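**Planner stalls when both wrists are close together**

**gwawr_r**
Bimanual setup, two arms facing inwards over one table. Since updating the planner in March I get a timeout on most handover poses. Single-arm moves are fine. Log says 238 states sampled, no valid goal. Collision padding is 30 mm on every link.

**Flesberg**
Padding. With 30 mm on both wrists the grippers can never get near each other. Drop it to 2 on the fingers and wrist and leave the rest alone.

**arwel.ifans**
Wouldn't go to 2 if you've got camera brackets on the wrists. Are they in your collision model? Ours weren't, and the planner was happy to put one through the other.

**gwawr_r**
They're in, as boxes. Cables aren't.

**Flesberg**
Nobody models cables. Limit the wrist roll and move on.

**arwel.ifans**
I do — a fat capsule along the upper link. Costs a bit of planning time but I've stopped snagging.

**trokia92**
Did the update reset your allowed collision matrix? Mine lost the gripper-to-object pairs, so anything being held counted as a collision at the goal.

**gwawr_r**
That was half of it, thanks. Pairs were gone. Put them back, fingers at 2 mm, wrists still at 30, and it times out less but still does. Will try 10 on the wrists on Thursday.

Pose I'm testing with:
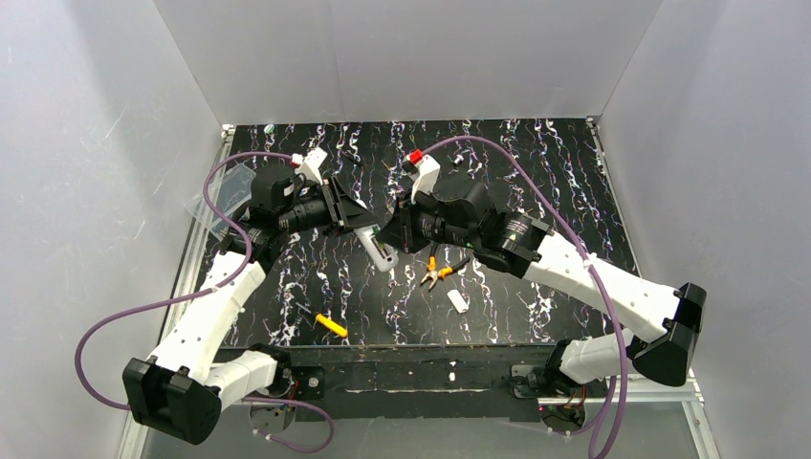

*Both grippers at the middle of the table, white part near the left fingers*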